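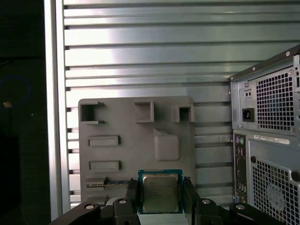

December 15, 2025
Edit notebook, Skavo documentary

Picked up at reel 2 again. The ferry strike section still runs long and the two interviews in it say the same thing. Watched both straight through before touching anything. The retired deckhand is better on the facts, the shop owner is better on what it felt like in Plerkby that winter. Kept the deckhand for the opening and moved the shop owner to after the town meeting footage. The town meeting now has somewhere to go.

Tried the section without narration. It works up to the vote and then falls apart, as the viewer has no idea who is allowed to vote. Put one line back in as scratch:

"Only crew with a full year on the boats had a say."

My voice for now. Thierry Royer wants to hear it with no narrator at all and a title card in that spot. I made both versions and left them side by side in the bin marked STRIKE ALT. The card needs to stay up longer than I would like, and it covers the best shot of the hall.

Archive

The Guérin reels are back from transfer. Logged clip 776 as the one with the pier at night, which was listed as lost in the September notes. Please correct your own lists. The can was labeled with the wrong boat. It has no sound, and the left side is soft all the way through, but it is the only moving picture we have of the pickets after dark. I would use it even softer than this.

Frame rate on the transfers does not match our timeline. The file info said one thing and the motion said another – people were walking a little too fast. Checked against the clock on the harbor office wall, which is visible in one long take, and the file info was wrong. Reinterpreted the whole folder. Anything cut from those reels before today has to be relinked, and the cut points will have slipped. I fixed the ones in reel 2. I have not looked at reel 3.
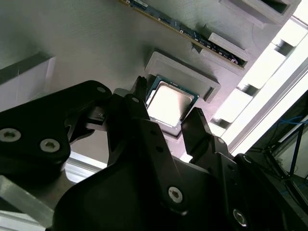 Rights on the Guérin material cover festivals and one broadcast, and nothing for streaming. Sylvain Chauvin is writing to the family again. Until there is an answer, keep every Guérin shot on its own video track so we can see how much of the film depends on it.

Sound

Went through the notes from Fono on the temp mix. Most of it is fair. They cannot save the wind on the breakwater interview, so we either subtitle it or lose it. I would subtitle. The man is hard to follow in the second half even without the wind, and he says the thing about his brother that nobody else in the film says.

They also asked for longer handles on all dialogue. Ours were 4 frames in places, left over from the old export preset. New preset is saved as FONO LONG and gives 30 on each side. Do not use the old one. I left it in the menu under a name nobody could mistake.

Room tone is missing for the kitchen interview. Found a stretch after the last question where she gets up to see to the stove and the camera keeps rolling. Enough to loop if the cup is cut out.
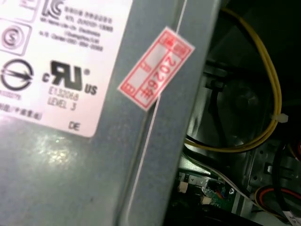 Still open

Reel 3 relink, whoever opens it first. Write it here when done.

Title card or narration for the vote. Thierry to watch both before we show anyone.

Spelling of the second ferry. The union flyer and the newspaper disagree. The painted name on the hull in the color footage matches the flyer, so I am using that in the captions until somebody finds the registry page.

The ending has not been touched. The current one stops on the empty slip and I still think it comes a minute early. Will try letting the boat come in first.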